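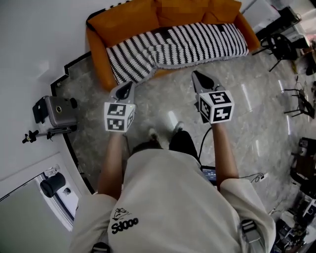 4.2 What the throw does

I went into the living room visits thinking I'd be writing about sofas, and I came home with a notebook full of blankets! Of the 221 diary entries people sent me between the first visit and the end of April, 100 mention a throw somewhere, often in the same breath as the sofa itself ("sat down, fixed the blanket, got up again"). So I've given throws their own section, and the cushions will have to wait for 4.3.

Si-eun Kong and I read all the entries separately and then argued over the coding for longer than I'd like to admit. We ended up with 2 main codes. A throw was "dressed" if the person said they arranged it to be looked at (folded over an arm, hung down the back, that kind of thing), and "working" if it was spread where people sit. Plenty of throws moved between the two on the same day, and we let those carry both codes.

Figure 2 is a good one to think with. The sofa is orange with a rounded arm, and the throw, a black-and-white zigzag, covers most of the seat. Going by placement alone we would both say working. But look at the colors! A pattern that strong on an orange seat, next to a plain white wall with a black baseboard, is going to be the first thing you notice when you walk in, so I'd say it is doing a fair bit of dressing too. Si-eun disagreed with me on this (she codes by position and leaves taste out of it), and her rule is the one we kept for the counts.

Pattern came up more than I expected. People in the Jotholm apartments kept telling me that a busy print "forgives" crumbs and creases, so they smooth it less often. One woman in Gukow said her plain cream throw had turned into a chore, and she'd started putting it away in the morning and bringing it back out at night. That's a lot of folding for one blanket!

The floor matters as well. In rooms with hard tile, like the gray marble-patterned one in Figure 2, people talked about the throw as the soft thing in the room, and several wrote that they pulled it down over their feet. Where there was carpet I hardly heard this at all. I didn't ask about flooring in my first round of questions, which I regret, and I wouldn't lean on the comparison too hard until someone has asked it properly.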